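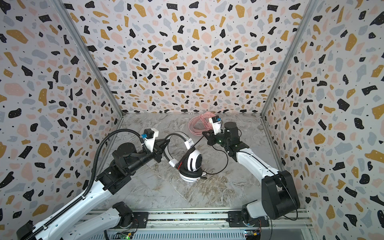 4.2 Does surface pattern hide small belongings?

A common claim in the home design press is that busy surfaces make a room feel cluttered and cause people to lose things. We doubt the claim in the form in which it is usually made. Frerichs and Vogler tested it with keys and coins on printed cloth, and their result has been repeated ever since as if it held for any object on any pattern. Keys are small. A pair of headphones is large, has a plain outline and is rarely mistaken for part of a floor.

Our own material comes from the Grevow household survey, which returned 2609 usable forms out of 3935 sent. People were asked which item they had last searched for, what it was lying on, and how long the search took. Headphones came up often enough to be treated apart from the rest. Those left on terrazzo-style prints were reported as harder to find than those left on plain surfaces, but the gap was small, and it shrank further once we set aside forms filled in more than a month after the search. Memory is a poor clock, and we would not build much on minutes reported this way.

Figure 4. White headphones with black accents on a gray marble-patterned floor, with terrazzo-style panels on three sides. The panels have black, mustard yellow, pale pink and light gray-blue flecks on white.

Figure 4 shows why we are wary of the word "pattern" as a single measure. Marble and terrazzo prints are both sold as busy, yet one is veined or clouded and the other is made of separate flecks. Heitmann scores them alike. Color may matter more: white headphones share their main color with the ground of many terrazzo prints, and our form did not ask for the color of the item. That was a mistake - we corrected it in the June round, where 1501 forms carried the extra question.

Ruppert has argued that the whole effect comes from untidy rooms being patterned more often. We cannot rule this out with the data at hand, and neither, as far as we can tell, can she.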